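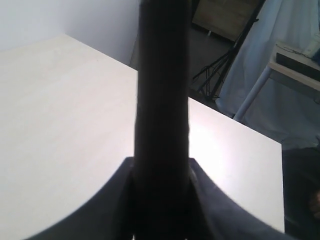 Tabletop with light reflecting off the right side

Stopping a push button sliding on a white laminate top

Lisdale Home Help > Furniture and surfaces

Posted by Flellcombe

I have a large off-white laminate table and need to keep a red push button in one position on it. The button is a glossy dome on a white rectangular base. When pressed off-centre the base creeps across the surface, up to 12 mm after a few presses. I do not want to drill the top or leave residue.

There is also a round shallow stainless steel plate that stays to the left of the button. It does not creep, but I would like to avoid ring marks under it. The reflection near the right edge is strong in the afternoon and makes small marks hard to find, so advice on inspecting the surface is welcome too. 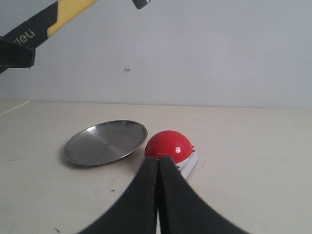 Replies

Brevik

Use removable mounting strips or thin silicone feet. For a base that only gets pushed downwards and slightly sideways, four clear silicone feet of 8 mm diameter are normally enough. Method:

Wipe the underside of the base and the table with isopropyl alcohol on a cloth.
Leave both until fully dry.
Fit one foot near each corner, set in slightly from the edge.
Press down for 40 seconds, then leave overnight before use.

Check first that nothing projects from the underside. I can see two small screw heads on the right side of the base, next to the dome. Leave those alone, as overtightening can crack plastic.

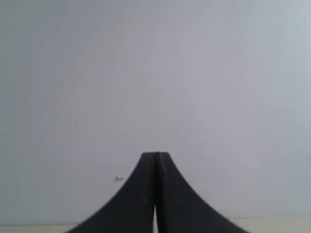 If the base still creeps after that, the feet are dusty or too hard. Wash them in warm water with a drop of washing-up liquid and try again before buying anything else. For the plate, a disc of thin felt is sufficient. Replace it when it picks up grit.

To inspect the top, close the blind and hold a torch almost flat to the surface. Scratches show up as short bright lines.

lisdale_28

blu tack. works fine on mine

Daly

Agree with the silicone feet. I would not use Blu Tack on a pale top, mine left a greasy patch after one July by the window. It came off with white spirit, but test that on the underside first.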